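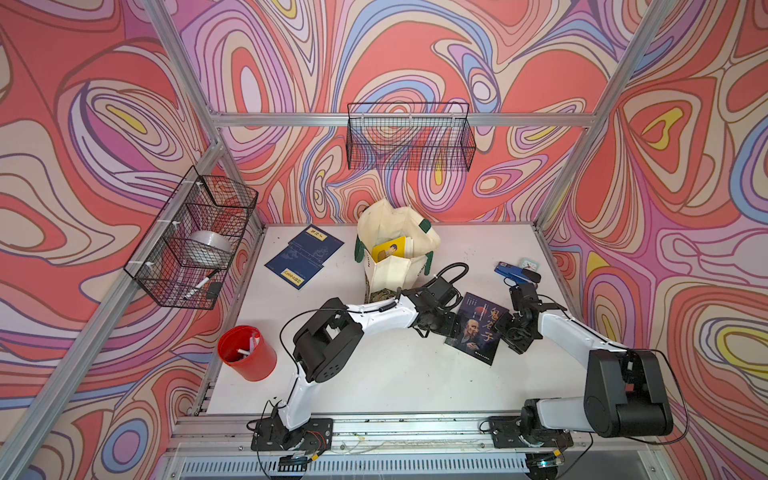

Bench diary, July, evening

Books and the canvas bag. Started at 17:30, stopped when the light in the stairwell went off on its timer and I took it as a hint.

The task is to sort the loan books before they go back, and to settle on a way of packing them that does not crease the covers. Lilian Mugo lent us the lot in spring and has asked for them by the end of the month. She did not ask for them to come back in order, but she did supply a list, and I would like the bag to match the list.

State of the table at the start. Two dark navy books at the back left, one partly over the other, the lower one turned a little. The dark blue one with 鬼谷子 down the right side was flat on the table to the right of centre, old man's portrait upwards. The yellow one was in the tote already, sticking out of the top, which is how I found out that the tote sags. It is plain canvas with dark green trim on the handles and has no stiffening of any kind. Stood up behind the middle of the table, it folds at the mouth and whatever is inside leans with it.

I do not read Chinese beyond a few characters. Mutua Sang does, slowly, and told me over the phone that the title is Guiguzi, an old text on persuasion and strategy, and that it goes under G on Lilian's list and not under the author. I had it under W for no reason I can reconstruct. Corrected in pencil.

Method tried first: heaviest at the bottom, laid flat, lighter ones upright along the side. This is what everybody recommends for a cardboard box and it works poorly in a soft bag. The flat book acts as a floor for as long as the bag is on the table. Once lifted, the canvas pulls in from both sides, the flat book tips towards one end and the upright ones slide down on top of it. Lifted it 2 times to be sure. Same result, opposite ends.

Method tried second: all upright, spines down, largest against the outside faces. Better. The two outer books do the job of the missing stiffening and the handles hang straight. The drawback is that spines down means fore-edges up, so the titles cannot be read from above. Spines up is kinder to the eye and harder on the page edges. I have gone with spines down and a paper slip in each, with the title written on the part that stands out.

On slips. Cut from the back of old Standby delivery notes, which are uncoated and take pen well. Width is not critical. Length should clear the fore-edge by a thumb's width. I wrote them with a marker and it went through the thinner ones, so the remainder were done in pencil. The marker has gone back in the wire basket on the left. That basket was put up for tape and pens and has done well at it. Cable ties are ugly but have not moved since they went on, and I can find the tape without looking.

The long basket on the back wall is another matter. It was meant to take paperwork, and paperwork is still everywhere except there. Kaisu Oksanen says it is too high to see into when seated, and she is right, although the mesh is open enough to see into from the front. I think the trouble is that loose sheets curl down at the ends. A sheet of card laid in the bottom would cure it. Not done tonight. Added to the list.

Wallpaper. Samuele Zuccaro looked in at half past six and gave his opinion of it again. He put it up with me and now claims he was outvoted. The roll was the Masanja pattern, the one with the wavy bands in coral and pink and pale blue, and it was cheap because the repeat is difficult to match. We did not match it. At the corners the aluminium rails hide the joins, so the error is out of sight, and with bands that wander that much I doubt that anyone but Samuele has looked for it. My only practical complaint is that small yellow things are hard to spot against it. White tabletop, no complaint. It shows every pencil crumb, so it gets wiped.

Cleaning of covers. Dry cloth only. I am wary of anything damp on coated covers after what happened to the atlas. One had a faint ring on the back which I take to be from a cup. It was on Lilian's list as "ring, back cover", so it is not ours, and I have left it alone.

Weight. Kitchen scales go no higher than 1000 g and are therefore useless for the bag as a whole. I weighed the slimmest book by itself at 174 g out of curiosity and wrote it on its slip. It has no bearing on anything.

Witold Borkowska has offered to drive the bag over and suggests a Storkis crate for it, on the grounds that the boot of his car is never level. Fair point. A crate would make the whole question of the tote unnecessary. On the other hand the tote is Lilian's too and has to go back with the books, and I had rather it arrived in use than folded on top. Possible compromise: tote inside crate, rag down each side. Need the inside width of the crate before deciding. Have asked Witold to measure it – inside, at the bottom, where it tapers.

Outstanding:
Slips for the two navy books.
Card for the long basket.
Crate width from Witold.
Pencil sharpener, missing again.
Check entry 13 on Lilian's list, which I cannot read. Could be a seven.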